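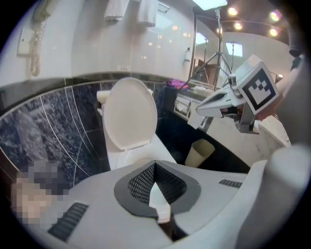
Hotel-style bathroom, lid up, both hand-held grippers in use.

December 2021

A good long day with the bathroom set, and I want to get this down before I forget it all. We have 37 usable demonstrations now, and Lakshmi replayed every one of them this afternoon (bless her patience!). Tracking held in 33. The four bad ones all lose position while the operator is turned toward the big mirror over the vanity – my guess is the mapping picks up reflected features and treats them as real room.

Harish suggested masking the mirror area before mapping, and I like that much better than draping a sheet over it. He'll try it on the four failures first, then on the Brikville set from March, where Ginette saw the same sort of drift.

Still to do: redo the gripper width calibration, and ask Divya whether 20 held-out runs will be enough for the comparison.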